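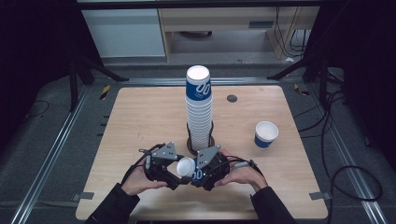

Paper cups on a square wooden tabletop, with the stack in its holder.

Section 4. Setting Up Room Blocks in Otgate

A room block holds a group of rooms for one client, such as a wedding party, a tour operator or a sports team. Rooms in a block are taken out of general sale but stay visible on the Availability screen, where they show in gray until a guest name is attached.

You need Manager or Group Desk access to create a block. Front Desk users can open a block and add guest names but cannot change rates, dates or the release date.

Before you begin

Have the signed group agreement on hand. Make sure the room types you want to hold have been set up under Property > Room Types. If the client is new, create a company profile first. A block saved without a profile cannot be billed to a master account, and the profile cannot be added once the first guest has checked in.

Creating a block

1. From the main menu, select Groups, then New Block.

2. Enter a block name. Guests see this name on their confirmation, so use the name in the agreement. "Grulley Reunion" is fine. "Grulley 2nd try DO NOT USE" is not.

3. Select the company profile. Start typing the name and pick it from the list.

4. Enter the arrival and departure dates. To allow early arrivals or late departures at the group rate, fill in Shoulder Nights before and after. The maximum is 4 on each side.

5. Choose a status. Tentative blocks do not reduce the number of rooms for sale. Definite blocks do.

6. Click Next. The room grid opens with one row per room type and one column per night.

7. Type the number of rooms to hold in each cell. To copy the first night across the whole stay, click the arrow at the end of the row.

8. Click Save.

Note: If a cell turns red, you are holding more rooms than are left to sell on that night. Otgate will still let you save if overbooking is turned on for that room type. Check with your revenue manager first.

Note: Otgate accepts accented letters in profile and block names. A company saved as Âu will also come up when you search for Au. The Kutton lock encoder prints plain letters only, so key sleeves for the same group will read AU.

Setting the group rate

1. Open the block and select the Rates tab.

2. Enter a rate for each room type. Leave a cell blank to use the best available rate on the day of booking.

3. Under Extra Person, enter the nightly charge for each adult over 2 in the room. Children follow the property policy and are not entered here.

4. Choose whether breakfast is included. If it is, select the package code. Do not add breakfast into the room rate by hand, or the tax will be calculated on the wrong amount.

5. Click Save Rates.

Caution: Changing a rate after guests have been added does not update their reservations. A message will ask whether you want to apply the new rate to existing bookings. If you click No, you will have to change each one separately.

Release date

The release date is when rooms nobody has claimed go back into general sale. Enter it on the Details tab. The release runs at 2:00 a.m. property time on the date shown, as part of night audit. If night audit is late, the release is late too.

To stop a release, clear the date before audit starts. Rooms that have been released can be added back through the grid if they have not been sold.

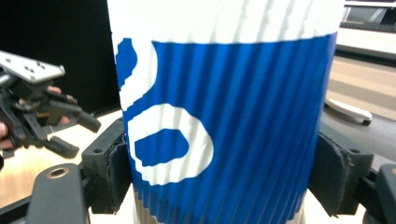
Blocks with no release date stay open until the arrival date. For busy months, May in particular at most of our properties, we recommend that every block carry one.

Deposits

1. Select the Billing tab, then Deposit Schedule.

2. Click Add and choose Flat Amount or Percent of Total.

3. Enter the amount. Flat deposits must be at least $100. For a full prepayment, choose Percent of Total and enter 100.

4. Enter the due date and click Save.

The deposit shows as Due on the client's statement until a payment is posted against it. Posting a payment at the front desk cash drawer does not clear it. Use Groups > Payments.

Importing a rooming list

Guest names can be typed in one at a time or loaded from a spreadsheet. The file must be saved as CSV and can have up to 500 rows. Split longer lists and import them one after the other.

1. Open the block and select Rooming List, then Import.

2. Click Get Template if you do not have one. Send the blank template to the client and ask them not to move or rename the columns.

3. Choose the completed file and click Check File.

4. Review any lines marked in yellow. The usual causes are a missing last name, a departure before the arrival, or a room type that is not in the block.

5. Correct the file, check it again, then click Import.

Guests who share a room must have the same number in the Share column. If the column is empty, Otgate makes a separate reservation for each guest.

Caution: Do not close the window during an import. If the connection drops, open the rooming list and see which names were added before running the file again. Importing the same file twice creates duplicate reservations.

Canceling a block

Open the block, select Status, and change it to Canceled. Otgate asks for a reason code. Any reservations already made from the block must be canceled or moved first, and they are listed on the same screen with a Move button next to each. Deposits are not refunded automatically. See Section 7, Refunds and Adjustments.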